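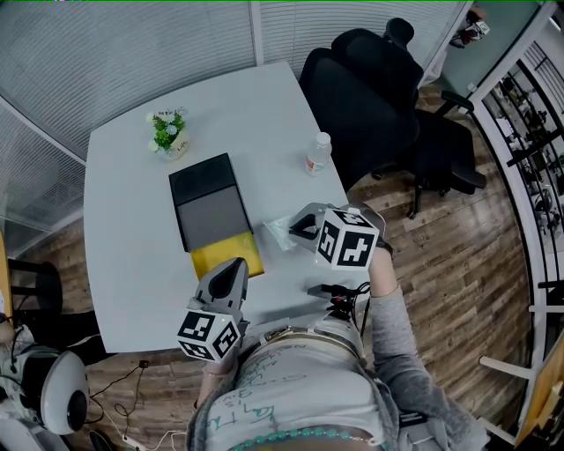 Pilling starts when short fibers work loose from a yarn, tangle with each other, and stay anchored to the fabric by a few longer ones. It needs friction and it needs fiber ends, and most knitwear has plenty of both. The underside of the forearm usually goes first. A cardigan sleeve like the light gray one at the white table is a good case to think about: anyone who works at a table with their sleeves down is likely to drag the same patch of knit over the same surface all day. The cuff and the side seam under the arm come next. The back panel of most of my sweaters still looks new after years of wear.

I own 5 sweaters that I wear in rotation from October to April. Over the last winter I kept a simple log of them, with one line per wearing and a note whenever I took pills off. The total came to 136 wearings. The log is not a controlled test and the sweaters differ in age, but some patterns were clear enough to change how I shop.

What the label tells you

Fiber content matters less than I expected. My merino pullover from Ristia pilled hard for the first six weeks and then nearly stopped, while a wool and nylon blend from Burneck started slowly and has never let up. The usual explanation is fiber strength. Wool pills tend to break off on their own when the anchor fibers wear through. Nylon anchors are stronger, so the pills hang on until you cut them.

Staple length and twist would tell you more, and labels leave them out. The substitute is to rub the inside of the sleeve against itself twenty times in the store. If there is visible fuzz at that point, expect pills within the month. A tightly twisted yarn feels slightly wiry and stays flat.

Gauge is the other thing to check. Hold the knit up to a light. A loose knit lets the yarn move, and moving yarn sheds ends. 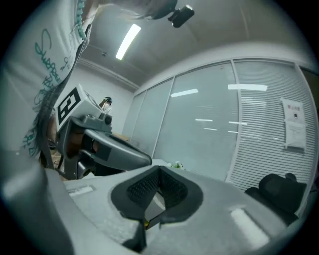
Removing pills

I have used 3 tools: a battery fabric shaver, a sweater comb, and a pumice block. The shaver is fastest on flat stockinette. Mine is a Bomau with an adjustable guard, and I keep it on the highest setting. On ribbing it catches the raised columns and thins them, so ribbed cuffs get the comb. The pumice block works on felted wool and on nothing else I own. It pulled a loop on the Burneck blend in the first minute.

Lay the garment on a hard, flat surface and smooth it without stretching. Work in one direction. Empty the shaver more often than seems necessary, as a full chamber lowers the suction and the blade starts to skip.

Washing

Turn everything inside out. Use cool water, a wool detergent, and the shortest cycle on the machine, with nothing that has a zipper in the same load. I wash after every 3 wearings for anything worn over a shirt, and sooner if there is a stain.

Dry flat on a towel. The Ristia pullover has grown an inch in the body since I hung it on a line once, and I have not been able to block it back.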